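Wimgate two-arm table project: progress report to Bavix
Prepared by Roksolana Tkachuk
27 August 2020

Where we are

We have good news and one proper fault to report this period, and the fault has taught us so much that I'm giving it most of the space! The basket and bakery task is running again on both arms, at reduced speed, after a stop that Kiran Dhillon called when the right hand failed to let go on command.

The task is simple to say and hard to do: plush and toy bakery pieces go between plates, a bowl and a wicker basket, on a cloth-covered table. We like the basket because its rim is uneven and gives a little, and that is just the kind of contact where our grip release was weakest.
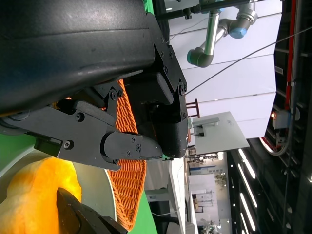

What went wrong

The hand got the open command, the controller logged it as done, and the fingers stayed shut. Kiran pressed the emergency stop, no one was hurt, and nothing was damaged apart from a few strands of wicker on an older basket.

Loïc Riviere went through the logs and found it (a lovely piece of detective work). When the fingers meet a springy surface, the motor current wobbles. Our Gradutar software read that wobble as the fingers already moving and marked the release complete. The check should have been looking at finger position all along. Sarla Shakya then reproduced the fault on the bench with 124 logged failures in 3,000 cycles, every one of them on soft or woven objects.

What we changed

Release now counts as complete only when the position reading agrees. If it doesn't within 900 milliseconds, both arms hold still and an alarm sounds. We also moved a second stop button to the operator's side of the table.

With the new check, Sarla has run 575 cycles so far with no false release. It's early, but we're delighted.

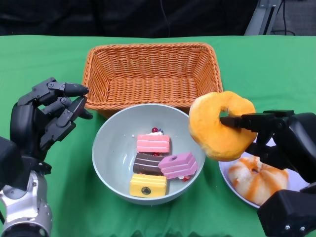 Bakery task: right hand holding the plush donut, left hand open.

Still open

Full speed stays locked out until Sarla's repeat run reaches 3,000 cycles. Bhupendra Garg is asking Rastogi for a replacement current sensor, so we can see how much of the wobble comes from the part itself. We are not asking for extra money, but the speed trials will slip into the next period.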